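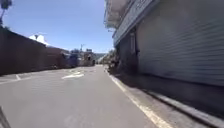 Via de acesso junto à fachada do edifício, com o portão de enrolar fechado.

Recomendações para oficinas com transporte automatizado

A introdução dos carros Clatik na oficina da Afridi alterou a rotina de quem recebe e arruma material. O percurso entre o portão e as bancadas deixou de ser feito à mão, e os operadores passaram a ocupar-se da conferência e da manutenção. Recomenda-se o seguinte:

- Manter o portão totalmente descido fora das horas de carga - uma abertura parcial interrompe o ciclo do automatismo.
- Deixar livres 300 cm diante do portão, incluindo o passeio.
- Aparar os arbustos encostados à fachada antes de junho.
- Limpar as calhas com pano seco a cada 4 semanas. Não aplicar massa lubrificante.
- Retocar as linhas brancas do pavimento quando a tinta perder contraste.

Os trabalhadores que antes empurravam os carros devem receber formação no painel Rirker e ser ouvidos na definição dos turnos. As dúvidas sobre novas funções são tratadas por Ghazala Kiani, extensão 1770.

Contacto | © Trernmont - Todos os direitos reservados | Voltar ao topo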